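Chapter 5
Care and Storage of Sporting Collections

Learning aims

By the end of this chapter the reader should be able to state the main causes of decay in leather, cloth and paper items; plan a simple storage scheme for a club or small museum; and keep a condition record that another person can follow.

5.1 Why storage comes first

Chapter 4 dealt with how sporting items are acquired and how their history is checked. The present chapter takes up what happens once an item has been accepted. Most losses in sporting collections take place in store, over many years, and they are seldom noticed until the item is next wanted for display. A cricket bat left against an outside wall, or a set of match programmes kept in a loft, may suffer more in one winter than in a decade behind glass.

Storage is therefore treated as part of the duty of care which a collection owes to its donors. It should be paid for from the yearly budget and not left to whatever money remains in May, when many clubs close their accounts.
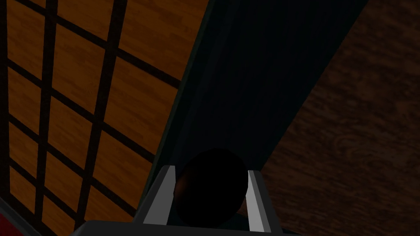

A fixed budget is of little use to a club with no spare room, Wanda Chmielewska objected when this section was first used in teaching, and she proposed that space be settled before money. The point is a fair one. A small, steady room inside the building is to be preferred to a large one under the roof, and where the choice is open it should be made before any shelving is bought.

5.2 Leather, cloth and paper

Leather balls, boots and gloves dry out in warm air and grow mould in damp air. They should be kept in a cool room with a steady level of moisture, padded from within with acid-free tissue so that they hold their shape. Oils and polishes sold for use on the field are not suitable for stored items. They darken the surface and may blur ink signatures.

Shirts, caps and pennants are best laid flat. Where a shirt must be folded, the folds should be padded and their position changed once a year. Metal pins are to be removed on arrival, as rust will stain the cloth.

Programmes, tickets and score sheets should be placed in plain polyester sleeves - never in soft PVC, which can stick to printing ink - and boxed upright with enough support to prevent sagging.
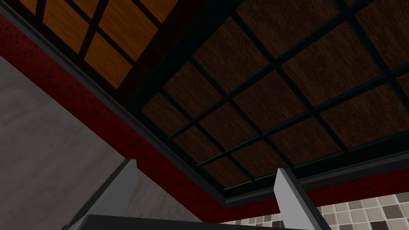
Is it acceptable to keep a signed ball inflated? The question is put in almost every class. Full pressure strains old stitching, while a ball with no air in it will crease across the panels and may crack. The usual practice is to support the ball from inside where it can be opened, and otherwise to keep just enough air in it to hold its form.

5.3 The condition record

Every item requires a record, made on arrival and reviewed at set times. The Hakeck collection, used as a case study throughout this book, holds 2907 items, of which 136 were found at the first review to have no record at all. The record used there, known as the Trimum sheet, gives the item number, the material, any damage, the place of storage and the name of the person who made the check. It fits on a single page and is filled in by hand in pencil.

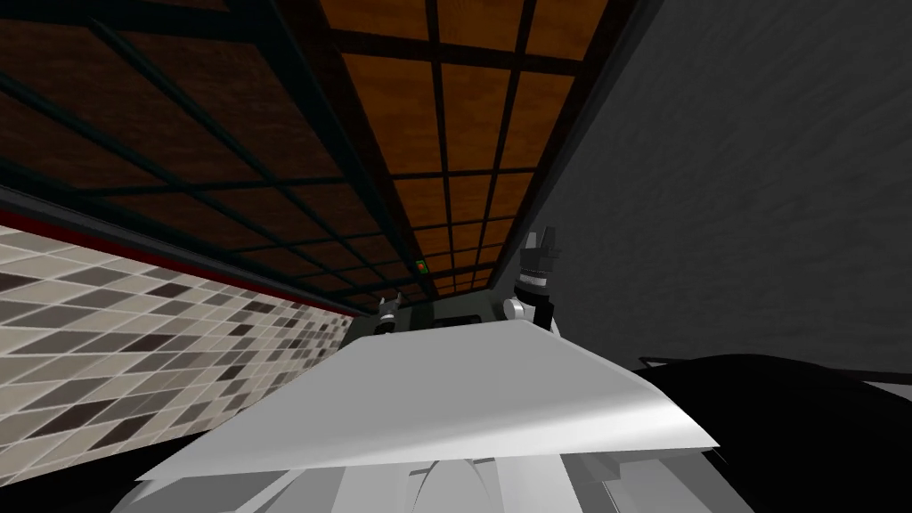 Fig. 5.3 Plain white sheet, without text or markings.

Damage should be described in everyday words. "Split seam, left side" is of more use to a later reader than "poor". Where an earlier entry is found to be wrong it should be struck through once and left legible, with the correction written beside it - the history of an item includes the mistakes made in describing it.

Section 5.4 applies these rules to a mixed group of boots, caps and printed matter from the Arkilel bequest.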